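Benlow Facilities Forum > Furniture and Finishes
Topic: Care of pale wood tabletops in shared rooms

pmugo_facilities
Members are asked to comment on the proposed care standard for the pale wood tables in the Hiltar reading rooms. The draft calls for a damp microfiber cloth each evening and one coat of Mussa clear wax every October. The order would cover 80 tables.

L.Shabalala
Thank you for circulating the draft. I support the evening cloth. I do not support the wax. Our building waxed its tables for 2 years, and the coating collected pen marks and had to be stripped.

zedesent_stores
Respectfully, I disagree with the previous post. Our tables receive wax and have given no trouble. Was the old coat removed before the new one was applied?

L.Shabalala
It was not, and I accept that this may have contributed. My objection to the cost remains. The quotation we received was 1335 for labor alone.

pmugo_facilities
The point on stripping will be added to the draft. Could members also state which way their staff wipe? The current text says "in circles."

L.Shabalala
I would ask that this line be changed. Our staff wipe along the grain, and any light sanding should follow the same rule. On a top with arched grain, the long direction of the lines is the one to follow. 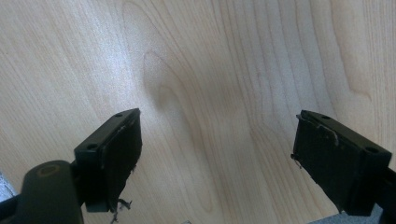

The curved part in the middle may be wiped in the same straight strokes. There is no need to trace each arch.

zedesent_stores
Agreed on sanding. For a damp cloth, I consider the direction a matter of preference and would leave it out of the standard.

pmugo_facilities
Both views are noted. The wax section is withdrawn until a second quotation is received. Comments on the cloth section may be posted here until noon tomorrow.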